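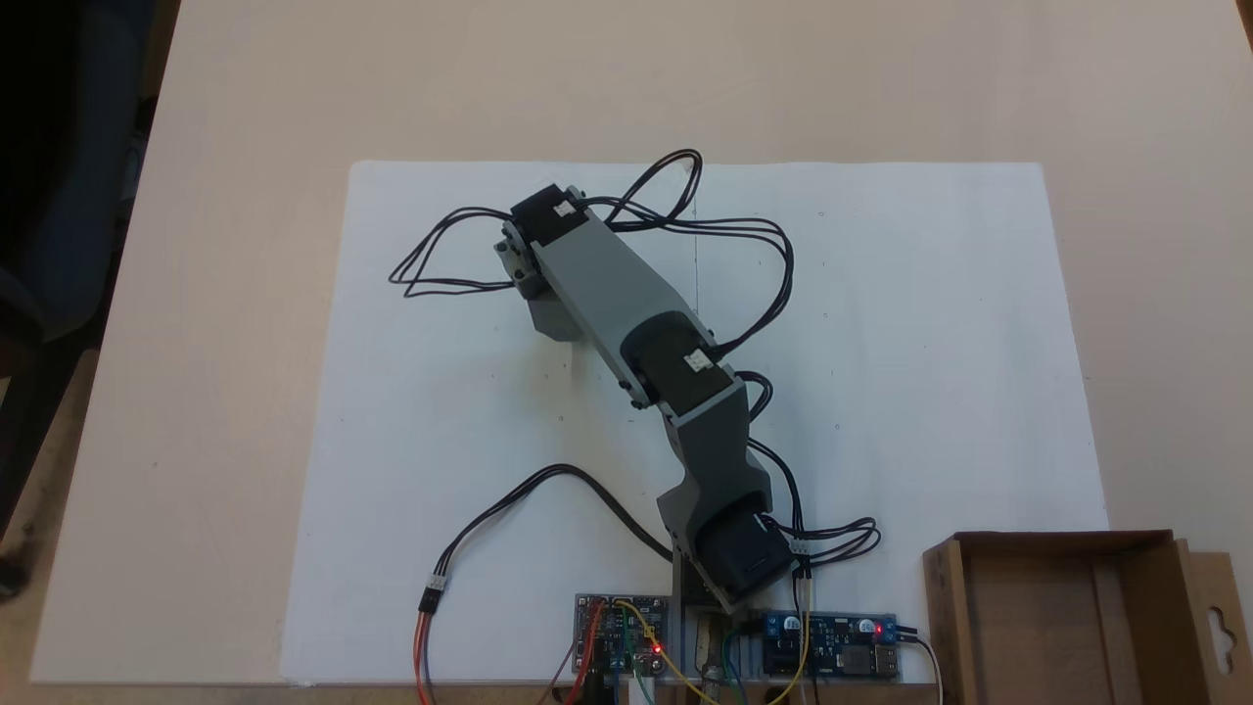 Notes for the talk: Do standing desks earn their keep?

Slide 1. Opening

Thank the organizers, mention the water at the back. Start without a joke, the last one went badly in Burwood.

Ask for hands: who has a standing desk at work? Then: who stood at it this morning? Wait. Let people look at each other before going on.

My position up front so they can argue with it. I think most offices that bought these desks bought a feeling. The desks are fine. The claims that came with them are what I want to pick at.

Slide 2. What we were told

Read the brochure lines out loud, slowly. "Burn calories while you work." "Sharper focus by lunch." "Say goodbye to back pain." Ask which of these anybody has seen measured.

Standing does burn a little more than sitting. The difference is small enough that a cookie at the afternoon meeting wipes it out. Don't get dragged into exact numbers here, someone always has an app on their phone that says otherwise.

Focus: I've looked for good evidence and mostly found short trials where people were asked how they felt. People who have just been given new furniture feel pretty good. Ask again in January.

Slide 3. Our own small trial at Plundent

We had 55 people on one floor, all with the same adjustable desk. Shengli Tang in facilities kept the log and deserves the credit for it. She walked the floor at set times for 8 weeks and marked who was up and who was down. Everyone knew she was doing it, so if anything the numbers flatter us.

Week one, nearly half the floor was standing at 10 a.m. By the last week it was 5 people, and most of them had been standing at filing cabinets before we bought anything.

Pause here. Someone will say we should have had training. We did. It had slides.

Slide 4. What people told us

Keep this loose, pick two or three depending on time.

Sore feet came up more than sore backs.
The motors are loud and people on calls didn't want to use them.
Several said they felt watched when they were the only one up. I believe them, it's an open floor.
One person liked it very much and wanted that on the record. It's on the record.
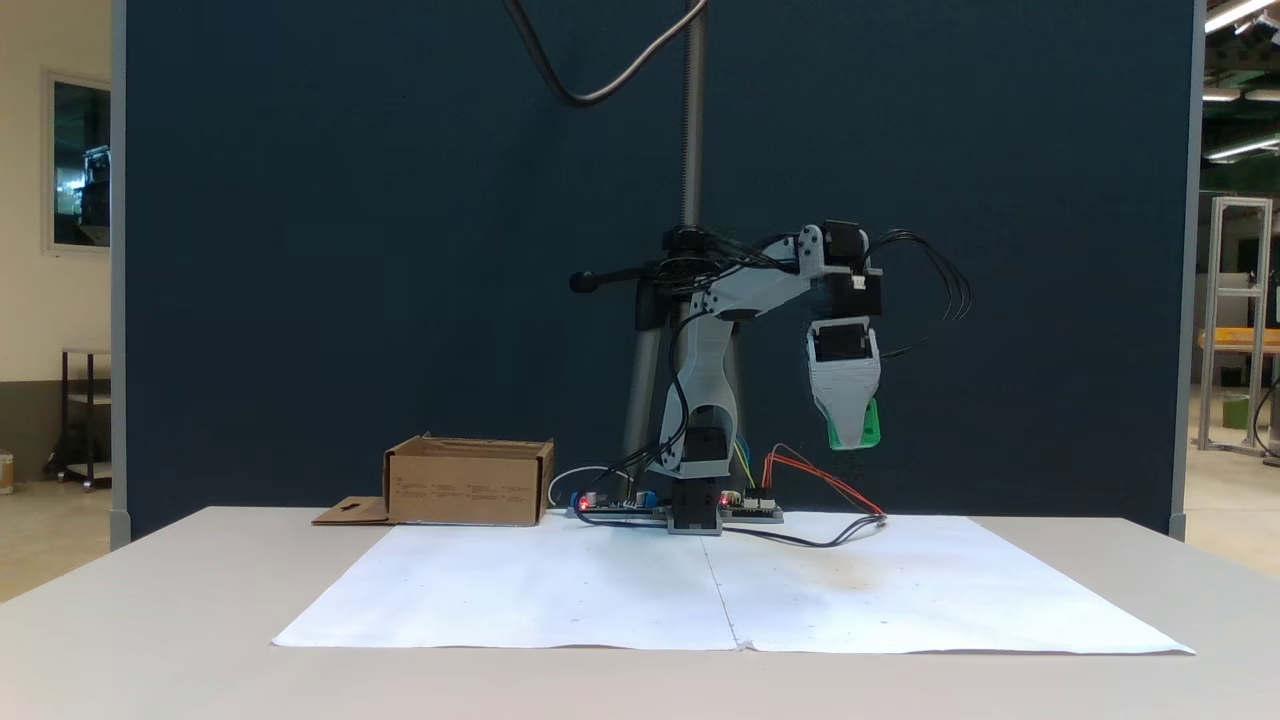

So should we get rid of the desks we already have?

Keep them. They're paid for, they go down to a height that suits shorter people, and a few staff use them properly. What I'd stop doing is buying more on the strength of a health claim.

Slide 5. The vendor numbers

The Ultine sheet says users stand for 4 hours a day. Look at the small print: it counts any time the desk is set above a certain height. A raised desk with an empty space in front of it counts as a person standing. I asked about this twice and got the same sheet back.

If there's time, compare with the Dong quote, cheaper and no claims at all. I found that oddly reassuring. (Skip if running over.)

Slide 6. What I'd spend the money on

Chairs that fit. Screens at eye height. A printer far enough away that you have to walk to it, which costs nothing and annoys everyone.

Meetings that end early enough for people to get up. I can't prove this one either, and I should say so before someone in the front row does.

Slide 7. Questions

Repeat each question into the mic. If asked about treadmill desks: we tried none, I have opinions, catch me at the break.

Leave the contact slide up.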